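## Chapter 4: What Does a Thing Cost?

I used to think I knew what a sandwich cost. I sold them for two summers at a little counter called Tollbridge, and if you'd asked me, I'd have added up the bread, the cheese and the tomato and given you the answer with a straight face. My boss, Leonora Umali, let me finish and then asked who was paying the rent.

So let's start there. Rent is a fixed cost — it stays the same whether you sell 10 sandwiches in June or 300. Bread is a variable cost, and it climbs with every order. Most of this chapter is about keeping those two apart, and about the awkward costs that sit somewhere between them (my hourly wage was one, and we'll come back to it!).

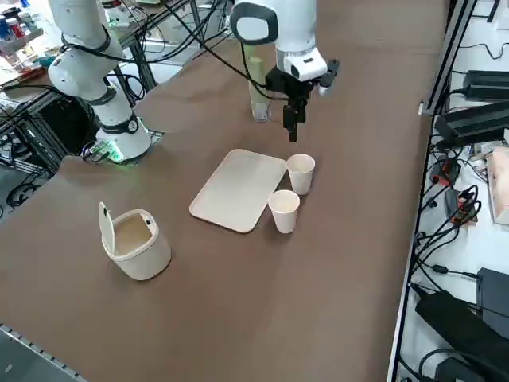

Now suppose Leonora pays $200 a week in rent and clears $4 on each sandwich after ingredients. How many does she have to sell before she makes a penny? Divide the first number by the second and you get fifty. Economists call that the break-even point, and you'll be finding a lot of them before we're done.

Her supplier, Ridwan Pasaribu, had the same problem with bigger numbers. He leased a delivery van, and the lease came due even in weeks when the van never left the lot. We'll work through his books in Section 4.2. Before you turn to it, pick a business you know well and jot down every cost you can think of, then mark each one F or V. Use a pencil, because I expect you'll change a few.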